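Some notes on rules for recording with hand-held grippers, from our small group at Follura. I write them as a thread so it is easy to correct me.

1/ A rule must be short enough to say aloud. Our first version had 11 pages. Chia-jung Tu cut it to one page, and only then did people follow it.

2/ Before every session: check battery, check storage, wipe the lens, look that both markers are clean and flat. Write your initials on the sheet. Yes, also if you did it this morning.

3/ For furniture with doors we have one more rule - start and end each take with the hand still. Two breaths is enough. Without this, the cutting later becomes guessing.
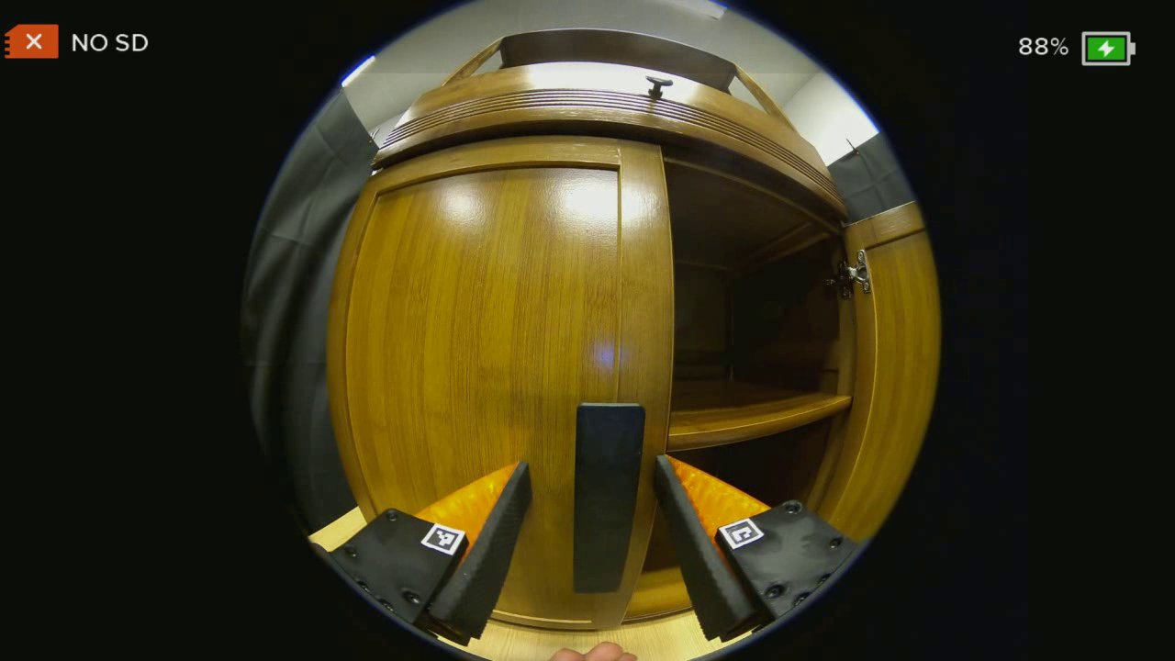

4/ Glossy wood needs patience. Lamps make bright spots on it, so we note in the log which lights are on. Please do not change them in the middle of a batch.

5/ Do not pull a door harder than you would in your grandmother's house. If it resists, stop and write it down. A failed take with a good note is welcome in our set.

6/ Pak-hei Lam asked if we should delete the ugly takes. Our answer is no. We label them. In September we went through 467 takes and the labels saved us many evenings.

7/ Still open: who may change the rules? For now it needs two people and a line in the change log. If your lab has a better way, I would like to read it.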